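Search products Search Go

Category: Counter Display and Serving > Bottle Racks, Trays and Baskets

Snack Counter Display Set, Clear Two-Tier

The Snack Counter Display Set is supplied by Tradbridge for staff canteens, school cafeterias, waiting areas and small refreshment points. It provides the basic pieces needed to offer bottled drinks and a small choice of baked goods from a single worktable. The set consists of a clear acrylic bottle rack with two tiers, a cream-colored serving tray and a round woven basket. Each piece may also be ordered separately.

The rack holds bottles in two rows, with the rear row raised above the front row so that the labels of both remain in view. It should be placed toward the back of the counter, with the tray and basket in front, within reach of the customer. The rack is delivered assembled.
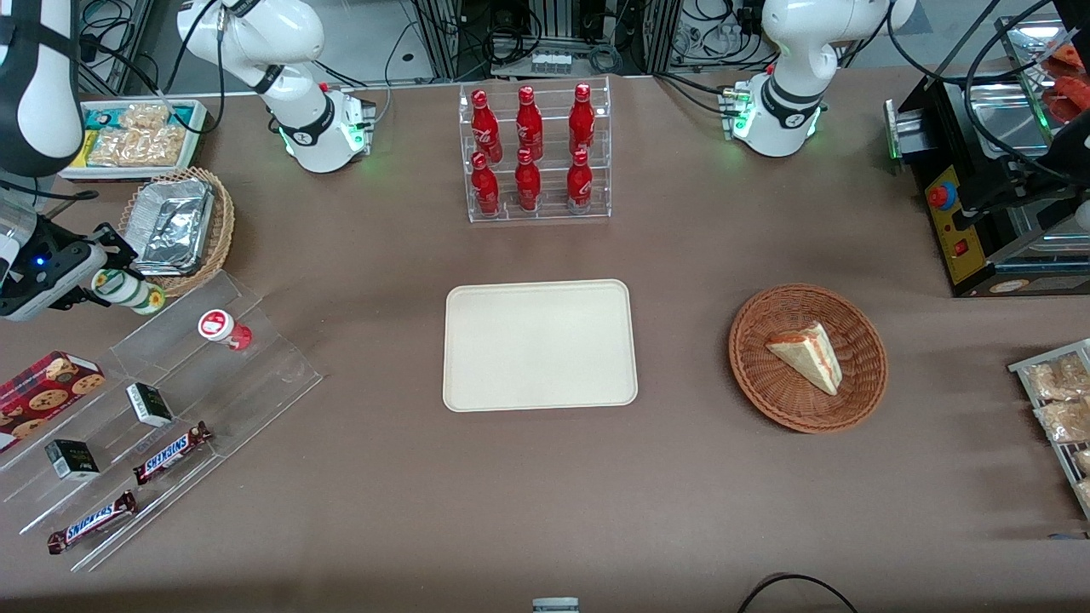 Can the rack be washed in a dishwasher?
Hand washing is required. Use lukewarm water, mild soap and a soft cloth. Abrasive pads and alcohol-based cleaners will cloud the acrylic and are not covered by the warranty.

The tray has rounded corners and a raised rim, and may be used for serving or for carrying items to the table. The basket is suited to wrapped goods and single portions of cake. Unwrapped food should be placed on a paper liner, available in packs of 20 under the Steyn range. Liners should be changed after each use. The basket itself should be wiped with a dry cloth and must not be soaked.

Ordering information
Item number: 1236
Supplied as: one rack, one tray, one basket
Liners: sold separately, packs of 20
Warranty: 5 years on the rack - tray and basket excluded

Orders are shipped from the Dernitz warehouse. Customers in Sastley may collect orders in person from the trade counter on presentation of the order confirmation. Replacement trays and baskets remain available for sets purchased under the former item number 126. Bottles and food are not included.

Orders for December delivery should be placed early, as stock of the woven basket is limited during that month.

Page revised 2021-04-20

Contact Tradbridge | Terms of Sale | Copyright Tradbridge. All rights reserved. | Back to top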